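4.2 Vorführen per Hand und per Fernsteuerung

Wer einem Roboter etwas beibringen möchte, hat in unserem Aufbau zwei Wege zur Verfügung, und wir geben gern zu, dass uns beide im Laufe der Arbeit ans Herz gewachsen sind. Beim ersten führt man den Arm unmittelbar mit der Hand durch die Bewegung, beim zweiten sitzt die vorführende Person an einem Steuerpult und lenkt beide Arme aus der Ferne. Für die Aufgabe »Obst übernehmen und auf den Teller legen« haben wir uns nach einigem Hin und Her für die Fernsteuerung mit der Software Ikasar entschieden. Eine zweite Person reicht dabei das Obst an, und zwar absichtlich jedes Mal ein wenig anders: höher, tiefer, schräger, mal zügig und mal mit einem kleinen Zögern.
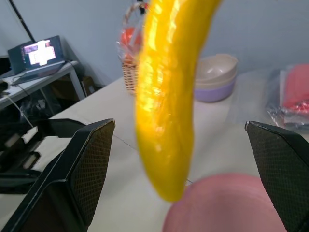 Gerade dieses Zögern hat uns lange beschäftigt. In der ersten Fassung des Protokolls, die Kasun Sivakumar im Februar geschrieben hatte, sollte der Greifer schließen, sobald sich der Gegenstand zwischen den Fingern befand. Im Alltag am Steuerpult warteten geübte Leute aber fast immer noch einen Moment, bis die anreichende Hand zur Ruhe gekommen war, und wir fanden, dass man dieses Warten auch lernen können sollte. Wir schneiden Pausen deshalb nicht mehr heraus — eine kleine Änderung, über die wir erstaunlich viel gestritten haben.

Insgesamt haben sieben Personen Vorführungen beigesteuert, die meisten von ihnen ohne Vorerfahrung. Aus 200 aufgezeichneten Durchgängen wählten wir 71 für das Training aus. Verworfen wurden vor allem solche, in denen die Zeitstempel der Kopf- und der Handgelenkkamera auseinanderliefen, dazu ein paar, bei denen die Verbindung zum Pult abriss. Misslungene Griffe mit anschließender Korrektur haben wir ausdrücklich behalten. Den Blick von oben auf den Arbeitsplatz gibt Abbildung 3 wieder.

Abbildung 3: Anreichen einer Banane von Hand; zwischen den beiden geöffneten Greifern liegt der rosafarbene Teller.

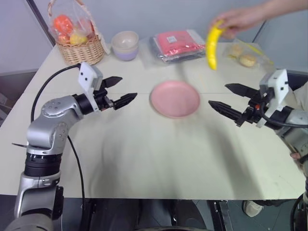 Warum führt man den Arm bei dieser Aufgabe nicht einfach mit der Hand? Weil beide Arme zugleich bewegt werden müssen und die führenden Hände den Kameras dabei leicht die Sicht nehmen; was das Modell später im Betrieb sieht, soll dem Trainingsmaterial so ähnlich wie möglich sein.

Für einarmige Aufgaben bleibt das Führen mit der Hand dennoch unsere erste Wahl. Trevor McIntyre hat es für die Versuche in Abschnitt 5 durchgehend verwendet, und neue Leute fanden sich damit spürbar schneller zurecht als am Pult. Die Gelenkwinkel werden dort auf dieselbe Weise gespeichert wie bei der Fernsteuerung, so dass sich beide Datensätze ohne weitere Umrechnung gemeinsam laden lassen.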